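Subject: Re: [makers-list] Ramgate open day, was it worth the drive?

Tuesday, September 29, 2020

The Drurville group wrote:
> A few of us are thinking of going to the next open day at the
> Ramgate lab. Is there anything running, or is it all slides?
> And can you get close to the arms?

I went with the Dembridge group, so I can answer most of this. There were slides first, 25 minutes of them, mostly on how the lab got started in April. After that we were in the test kitchen until they closed.

The arm was running nearly the whole time. The job was plain household stuff: go to a counter with plastic containers on it, pick one, move it to a shelf. The fingers are matte black with pointed tips, and they come in from either side of whatever it is after. A small camera rides at the wrist, and that view went up on a big monitor. I ended up watching the monitor more than the arm.

They let it make 23 tries while we were there. Most went fine. The ones that failed were nearly all see-through or frosted plastic standing close to something else, where one finger has to find its way into a narrow gap. The operator said shadows bother it too. She would stop it, back it off and start again - no drama, but slow.

You stand behind a tape line, 7 feet back. Close enough to see, and they do take questions while it works. I asked about wet dishes and was told they have not tried that yet.

Parking is at the Solberg building next door. Groups have to sign up ahead and they fill up fast, so write to the lab soon if there are more than a few of you.

One view from the wrist camera is below my name.

Dembridge list member

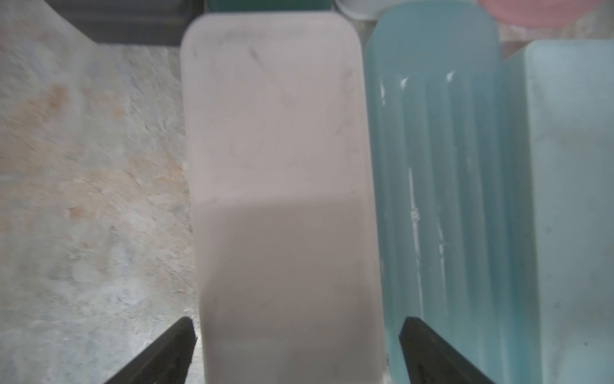 Wrist camera view, fingers on either side of the pink container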